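Is a Stenari worth it for sorting out a junk drawer?

Lorena Acuña
I keep seeing the Stenari drawer dividers recommended and I'm not convinced. It's 13 pounds for a few strips of plastic on springs. We have one deep kitchen drawer full of batteries, string, keys and who knows what. Has anyone still got theirs in place after a few months, or does it all slide back into a heap?

Daza
Bought two sets in March. One pings out every time the drawer is shut hard. The other is fine, but it's holding tea towels, so it isn't being asked to do much. I'd measure the drawer first – the box says they fit most, and I don't believe that.

Listow
Save your money. Cut down some cereal boxes and see if you keep to it for 10 days. If you don't, no divider will help. 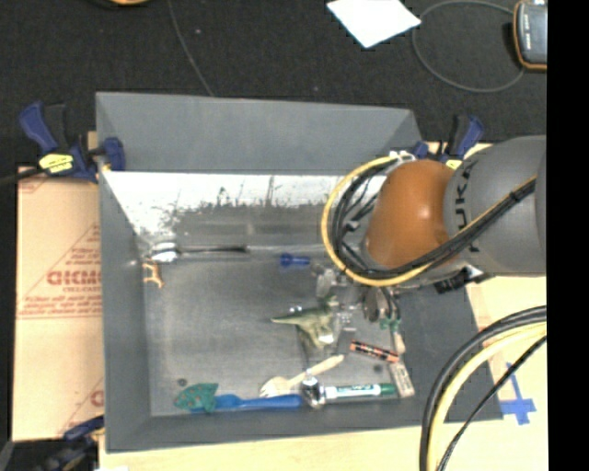 Do old batteries need to be kept apart from the keys and coins?
Keep them separate, with tape over the ends, and take the flat ones to the supermarket bin on your next shop.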